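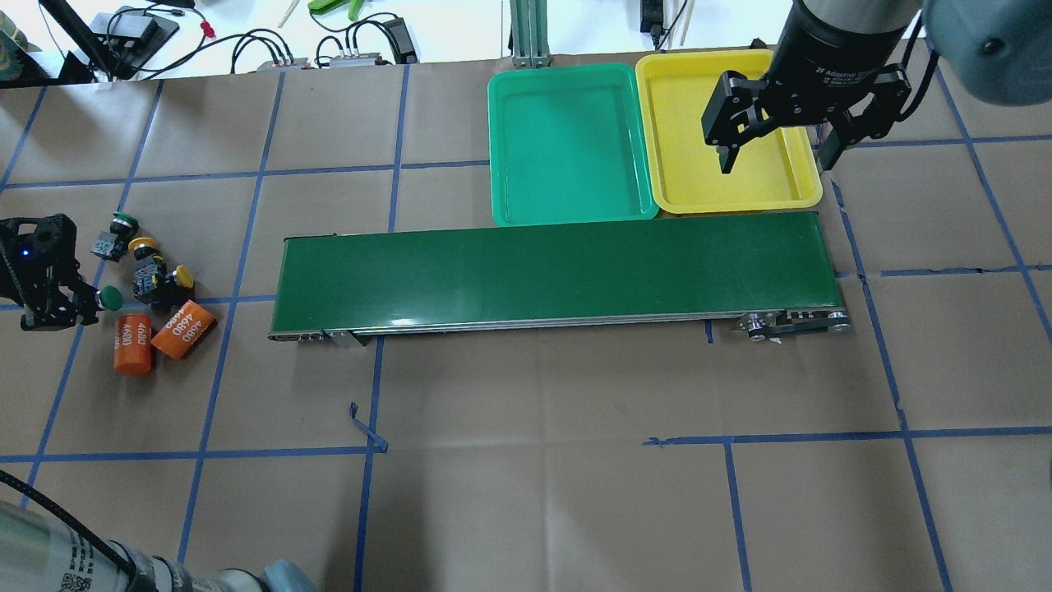
Conveyor, green tray, yellow tray, tape grid on brown paper.

Bench rules for small arms and a belt. Quick list, typed between jobs, updated October 15, 2026.

Paper first. Brown paper over the whole top, flat, no ridges. Then blue masking tape in big squares. Press the tape down with a thumbnail, all the way to the ends. Loose curls get picked up by fingers, sleeves and belts, so walk the table and bin them before you power up. Swap the paper when it tears, not a month later.

Conveyor. Clamp the frame before the belt goes live. Check the roller end by hand, power off. Bolts nip up, dont crank them. Rag and long hair well away from the pulleys. No reaching over a moving belt, ever, even for a second.

Trays. Butt the front edge up to the conveyor. One colour per sort, and write down which is which. Yellow for yellow caps, green for green is what we do. Start every run with both empty.

Arms. Two arms on one table means two stops, both in reach of whoever is standing there. Slow speed for any new routine, 11 clean cycles, then turn it up. Light on the gripper = treat as live. Hands out.

Cells. Orange cylinders marked 4680, stand them up or chock them. They roll. If yours are real cells and not dummies, tape the ends, low grip force, and stop at the first dent. Dented goes in the metal tin outside, not back in teh pile.

Cables. Off the top where you can. Power bricks on the floor behind, with slack for the full swing of the arm. We use Pludel ties, any will do.

Grip pads. Wipe every 5 runs, change at 3000 picks. Log it on the Truvolel sheet, initials too.

Last thing: power off at the wall, sweep, lid on the parts box. Push buttons go back in by colour.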